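The **electric kettle** is a household vessel for boiling water, heated by an element built into its own body or base. Across Australia, New Zealand and much of the Commonwealth it is usually called *the kettle* or *the jug*, and for a great many households it is the first appliance to be switched on in the morning and the last to be switched off at night. It belongs to the same family as the urn, the percolator and the old stovetop kettle, and it has borrowed something from each of them over the years.

## Names and everyday usage

Few kitchen things have gathered as much affectionate language as the kettle. To "put the kettle on" is an offer of company as much as an offer of tea, and in plenty of homes it is the first thing said to a visitor, well before they have found somewhere to put their bag. "Jug" is heard a good deal in New Zealand and in parts of Australia, where it goes back to the ceramic electric jugs that older readers may remember from a grandmother's bench. "Billy", strictly speaking, is the tin pot used over a campfire, although some families will cheerfully say they are boiling the billy while standing at a power point in a suburban kitchen.

The word *kettle* itself is a very old one, and comes down to us from the Germanic languages, which in turn had it from the Latin *catillus*, a small bowl or dish. For centuries a kettle could be nearly any metal pot hung over a fire. The fish kettle, that long, lidded pan brought out for a whole salmon at Christmas, keeps the older meaning alive.

## History

### Over the fire and on the stove

Before electricity reached the home, water was boiled over the hearth and later on the wood, coal or gas range. The stovetop kettle, with its fixed spout and arched handle, was well settled in its shape by the nineteenth century, and a heavy one could sit at the back of the range all day, never far off the boil. The whistle came along as a great convenience for anybody inclined to wander off and start weeding.

### Early electric models

The first electric kettles appeared in the 1890s. They were slow by any standard we would use now, as the element was kept in a separate chamber under the water and a good deal of the heat went elsewhere. The big improvement of the 1920s was to seal the element inside a metal tube and put it in the water itself, where it could get on with the job. Ceramic jugs with an exposed element were another approach, and they were popular in this part of the world for decades. They had to be treated with respect: one unplugged them first and poured second, and children were told so quite firmly.

### Switching itself off

Early electric kettles would go on boiling until someone came back to attend to them, and a forgotten kettle could boil dry and ruin itself. Automatic models became common from the 1950s onward. The arrangement most of them came to use is a lovely piece of simple engineering. Steam from the boiling water is led to a small bimetallic strip, made of two metals that expand at different rates, and as the strip warms it snaps from one curve to the other and trips the switch. That is the click you hear. A second strip near the element looks after the case where there is no water in the kettle at all.

### Cordless kettles

The cordless kettle, which lifts away from a powered base, spread widely through the 1980s and 1990s. Earlier ones had to be set down facing a particular way, and the later round connector let them be put back from any direction, which was a kindness to left-handed people everywhere.
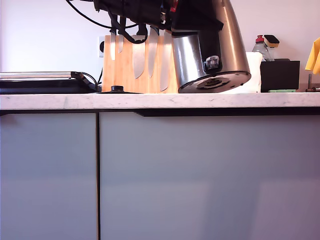
*Birdie Castellanos*

## Construction

Modern kettles are made in stainless steel, glass, plastic or enamelled metal, and sometimes in a mixture of these. Each has its friends. Stainless steel stands up well to knocks and doesn't hold flavours, though it shows every fingerprint and gets hot to the touch unless it has a double wall. Glass lets you watch the bubbles (a small pleasure, but a real one) and also lets you watch the scale build up. Plastic is light, cheap and cool to hold, and some people notice a taste from a new one until it has been boiled and emptied a few times.

The element may be *exposed*, as a coil sitting in the water, or *concealed* beneath a flat metal floor. Concealed elements are much easier to clean, and they tend to be a touch noisier. The rumble a kettle makes before it boils comes from little bubbles of steam forming on the hot floor and collapsing as they rise into cooler water. Once the whole lot is near boiling the bubbles survive to the surface, and the sound softens.

### Spouts and filters

A broad beak-like spout is the usual choice for a family kettle and pours quickly. The gooseneck, long and narrow, is preferred by people who make filter coffee and want the water to arrive slowly and in one particular spot. Most kettles carry a mesh filter behind the spout to keep flakes of scale out of the cup, and it is well worth taking out and rinsing now and again, as a clogged one makes the water dribble down the front.

## Temperature

At sea level water boils at 100 °C, and the boiling point drops as you climb. Black tea is generally made with water straight off the boil. Green and white teas do better with cooler water, which keeps them from turning bitter, and coffee is commonly brewed a few degrees below boiling. Variable-temperature kettles have made all this a good deal easier, although the older method of lifting the lid and waiting a little while still works perfectly well.

## Energy use

It takes the same amount of energy to warm a given amount of water whichever appliance you use, and the differences lie in how much heat gets lost on the way. An electric kettle is very good in this regard. The larger saving is in the hands of the person filling it. A mug holding 300 mL needs only that much water, or a splash more, and a kettle filled with 900 mL for a single cup will use close to three times the energy and take correspondingly longer. Kettles do have a minimum fill line, however, and it should be honoured so that the element stays covered.

## Care and descaling

In hard-water districts a chalky deposit, mostly calcium carbonate, settles on the floor and walls of the kettle. It is harmless to drink but slows heating and makes for cloudy tea. White vinegar or citric acid will shift it. The usual household method runs as follows:

1. Half fill the kettle with equal parts white vinegar and water, or with water and 2 tablespoons of citric acid.
2. Bring it to the boil, switch it off and unplug it.
3. Leave it to stand for half an hour.
4. Tip it out, rinse well, then boil and discard a kettle of fresh water.

Citric acid is the gentler of the two on the nose. Vinegar works very nicely, but the smell does hang about, and it is a good idea to warn the household before anybody makes a pot of tea with it. The outside of the kettle needs only a damp cloth, and neither the kettle nor its base should ever be put under the tap or into the dishwasher.

## In social life

The kettle has a place in workplaces, shearing sheds, church halls and hospital corridors that is hard to account for by thirst alone. The tea break is written into many a working day, and the person who fills the kettle without being asked is generally well thought of. In camping and caravanning circles, small low-wattage kettles are sold for use on a limited power supply, and these take their time about it, so the wise camper switches one on before starting to look for the biscuits.

## See also

- Billycan
- Samovar
- Tea urn
- Teapot
- Limescale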